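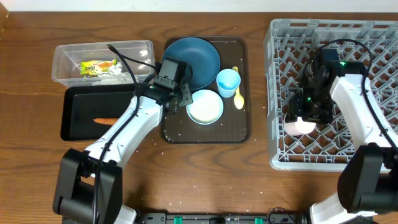 The night the left arm wouldn't let go

Okay, so a few of you have been asking why the table-clearing demo went quiet in August, and I've been putting off writing it up (partly from embarrassment, partly because the log files took me forever to read). Grab a coffee, it's a bit of a saga!

For anyone new to this newsletter: we've been teaching a pair of arms to clear up after a meal. Dishes go in the rack, leftovers and trash get sorted into the other containers. We call the setup Dinu. The pale blue plate with the rice on it is the one I've come to dread, because rice goes everywhere. There's a scattering on the brown tray, there's more on the tabletop, and I still find it in my shoes.

Anyway. We were on the 57th run of the evening, and things had been going well. The right arm was over at the dish rack, the left was supposed to pick up the teal dish by its rim, lift it clear of the tray, and pass it over. It gripped fine. It lifted fine. Then it got to the handoff point and just... kept squeezing. The command to open went out, the log says it went out, and the fingers stayed shut.

What made it nasty was the right arm. As far as the software knew, the left gripper had opened, so the right one took hold and started to pull. Two arms, one dish, both convinced it was theirs. I was standing there with my mouth open when Dindo Estrella leaned across me and hit the stop button. The dish popped out sideways and landed in the rack, and the left wrist made a sound I never want to hear again.

Nobody was hurt and the dish didn't break. But I'd had my hand over that table a few seconds before to nudge a cup back into place, and I thought about that a lot on the drive home.

We did the obvious thing first and blamed the rice. It seemed so likely! A grain in the finger slide, a jam, done. Dindo took the gripper apart that night and found one grain on the outside of the housing and nothing at all in the slide. I was a little disappointed, to be frank.

The real trouble was the cable. Each arm has a black one that runs along it to the gripper, and there's enough slack for it to reach every pose. On the left side that slack hangs down and drapes over the edge of the clear container. When the arm swung toward the handoff, the loop caught on the rim and tugged at the connector. The gripper lost its data line for 600 milliseconds, missed the open command, and came back holding its last setting, which was "closed." Its little green light stayed on the whole time. The light only tells you there's power. I had been treating it as an all-clear for months — my mistake, and I've said so to the whole group.

So, what we've changed:

The handoff now waits for the gripper to report its finger position. If the left one doesn't say "open," the right one doesn't pull. It adds a tiny pause to every pass and I've stopped noticing it.

If a gripper drops off the line, even for a blink, both arms freeze where they are and someone has to restart them by hand. We lost 7 runs to this in the first evening, all of them from the same tired connector. Stoveck sent us a replacement with a locking collar and that was the end of it.

Pull force during a handoff is capped far lower than before. It should have been from the start.

Hands stay off the table while the arms are powered. If a cup needs nudging, you hit stop, nudge the cup, and start over. Yes, including me.

I've also got a roll of Eretex sleeve on order for the slack, which should hold the loop closer to the arm. Until it comes we check both cables before each run, and the group at Pornlow, who run the same arms, have started doing it too after I told them this story over the phone. They went and looked at theirs while I was still talking and found a nick in the jacket!

We're back up to full evenings now and aiming for 2000 clean handoffs before we let visitors near the table again. If you have a setup with loose cable near anything with a rim, please go tug on it — and write and tell me what you find.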